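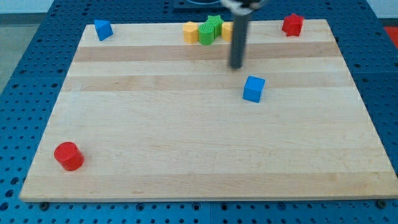 Colored blocks on the maple board.

2 min read

Print | E-mail

Home — Projects — Wood — Playroom

How I clean and oil a maple play board

My kids build on a strip maple board I glued up last October, and after a winter of blocks getting dragged over it the top felt like an old cutting board. A Saturday morning fixed it (most of that was waiting around for oil to soak in!).

First, get everything off. I toss the stars, the cubes and the rest into a Tufa bin and wipe them later with a damp rag and a drop of dish soap. Don't soak them — just wipe and dry.

Now the board. Scrape off any stickers or crayon with a plastic card, then wipe the whole thing down and let it dry for an hour. Mine felt fuzzy after that, so I sanded with the grain, 150 grit and then 220. Go easy near the glue lines. I pressed too hard on one the first time and made a little dip I can still feel with my thumb.

Vacuum up the dust and rub in a thin coat of food-safe oil. I use Flomness, and the small can ran me $38, but I've done the board twice and there's plenty left. Wait 20 minutes, buff off whatever is still sitting on top, and do the ends too, they drink it up.

Leave it overnight before the blocks go back on. Oily rags get spread flat outside to dry, never balled up in the trash.

Previous | Next | Back to Wood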